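Minutes of the February review meeting: Randadeo floor pickup kit
Firkton site, back meeting room, 2:00 p.m.
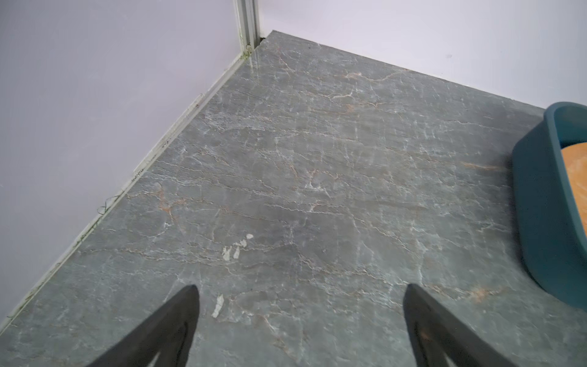 1. Where we are with the kit

The group met to decide whether to keep the Randadeo kit past the trial period. It has been with us for three weeks now, and the mood was very good. Everyone who has spent a shift with it wanted to talk first, so the chair went around the table.

The evening team are big fans. They like that the arm can be set going on one small area and left to its own pace while they get on with the next room. The day team were slower to come around (the first week was mostly cables and restarts) but they now ask for it by name, and two of them have learned to swap the fingers without the manual.

Minutes of the January meeting were accepted with one change: the charger belongs to the kit and is not on loan from Mridha.

2. Small debris

Long talk on this one, and a happy one. The job we care about most is the little stuff on hard floors, the white flecks that look like dried paint or plaster and that a wide broom just pushes along. The pointed fingers were felt to be a great match for it. People also liked having the view from the wrist up on the tablet, since you can see what lies between the two tips before they close.

Veined floors are the hard case. On a grey marble pattern with white veins all through it, a pale fleck and a pale vein can look a lot alike to the software. The group agreed that the flecks are brighter and more solid looking, and that a person picks them out right away. Randadeo has a setting for patterned floors that we have not tried yet. Several people are keen to try it this week!

Glare came up too. Shiny floors throw back light near the corners, so the test should be run once with the overhead lights on and once with them off.

3. Edges and corners

Less settled. Dark green threads get caught along the baseboards and curl into small loops, and there is grime low down on the metal corner trim. The question was whether the kit should go after threads at all. Points made:

- The fingers can pinch a thread, but a thread stuck along a strip may need a pull from one end.
- The gap at the foot of the trim is narrow, and we should not be poking the tips into it.
- Hukance sells a soft brush tip that fits the same mount. The group would love to see one before saying yes.

Agreed that threads stay a hand job for now and that the kit is judged on loose bits only. One member asked for it to be noted that she thinks we are being too careful. Noted.

4. Cost

The kit is 1,430 to buy outright, with a spare set of fingers included. The brush tip would be extra and we do not have a price. Keeping the kit on a monthly plan comes to about 400, which nobody in the room was excited by. If we keep it, we buy it.

5. Actions

Evening team to run the patterned floor setting, lights on and lights off, and write down what gets picked up and what gets missed.
Day team to ask Hukance for a brush tip on loan.
Chair to ask Randadeo if the trial can run 27 more days on the same terms.
Office to print the finger swap steps and tape them inside the case lid.

6. Any other business

A request to let the front desk staff have a turn with the controls was met with a lot of yeses. It will be set up for a quiet afternoon. Tubs and trays that stand on the floor should be left where they are during test runs, so that we learn how the arm copes with things in its way.

Meeting closed at 3:10 p.m. Next meeting in the same room, once the test notes are in.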